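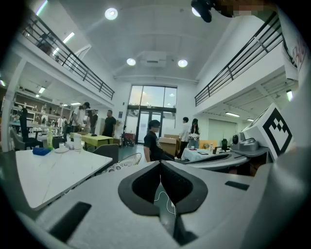 From: Thilini Sarkar
To: wustulton-fitout
Subject: Re: [wustulton-fitout] seating on the main floor, chair feet and table clearance

Replying inline. I have trimmed the part about the invoice.

> On Monday the Debnath furniture desk wrote:
>
> We have the layout sketch for the main floor but it shows tables only. Before
> we send the felt and the replacement glides we need the type of foot on each
> chair. Can you also confirm whether the round chairs are meant to go fully
> under the table top or stay outside it? The sketch can be read both ways.

The sketch is out of date. It was made for the Fultumley building and somebody changed the title block. Please work from this message until a new one is posted.

The round chairs stay outside the table line. On the dark one the curved back rim is the widest part, and it reaches the table edge before the seat does. Pushed in hard, it rubs. Set the chair so that a flat hand passes between rim and table, then stop. I would like the same rule used for the black chair with the tall back. The angle of that back means the top of it sits well behind the seat, so measure the aisle from the top of the back and ignore the feet.

> Our usual aisle is wide enough for a cart. Is that still wanted?

Yes, on the entrance side only. The route from the glass doors has to stay open along its full length. Under the balconies a narrower aisle is fine, but keep chair backs off the wall.

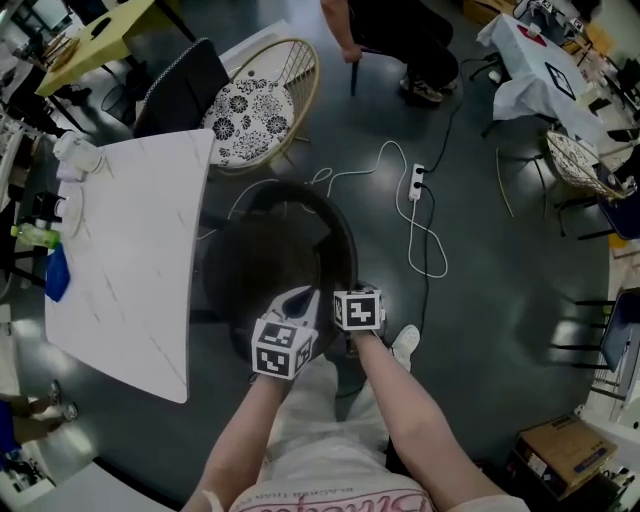

As to feet, the dark round chair and the one with the gold lattice back need different treatment. Felt is acceptable on the first. On the second I want the plastic glide, size 8, pressed in and not glued. Glue was used at Fultumley and we spent an afternoon scraping it off. If the glide is loose in the tube, wrap the stem once with thread tape and press again. Twice around is too much and it splits.

The loose cushion with the black flower print goes on the gold chair and nowhere else. It should be tried in the seat before the glides go on, as the chair is turned over for that job and the cushion otherwise ends up on the floor.

> Sternik say the table can be moved with things on it if it is lifted evenly.
> We don't normally do this. Please advise.

Please don't. The table gets cleared first, every time. Order of work:

1. Anything that holds liquid comes off first: bottles, then the jar or pitcher. Caps are tightened before lifting.
2. Plates and small open boxes next, onto the yellow-green table.
3. Cloths and bags last. Check the edge for anything hanging over, and lift it clear instead of pulling it across the top.
4. Wipe the top, dry it, and move the table with 2 people on the long sides. No dragging, including short corrections at the end.

The corners are rounded, which makes it easy to set the table slightly off square without noticing. Sight along a long side toward the entrance and line it up with the door frames. Do not use the balcony railing as a reference. It slopes on the left and it will mislead you.

> Lastly, do you want the lighting taken into account in the final positions?

Only to a small extent. By day the entrance glazing does most of the work at that end, and a pale top facing it gives a fair amount of glare to anyone sitting opposite. Seats should face across the hall where the space allows. The ceiling downlights are fixed and I have no budget for changing them. The tubes under the left balcony are on a separate switch — please leave it as found.

Quantities, so that the order can go in:

felt pads, self-adhesive, round: 37
plastic glides, size 8: one bag
thread tape: 3 rolls

The pad count includes spares. If Sternik can only supply the square pads, hold the order and write to the list first. Square ones lift at the corners on this floor.

Still open from my side: the foot type on the tall black chair. I have not had it upside down yet. I will post that separately under the same subject so the thread stays together.

Thilini

--
wustulton-fitout mailing list
Replies go to the whole list. Please trim quoted text.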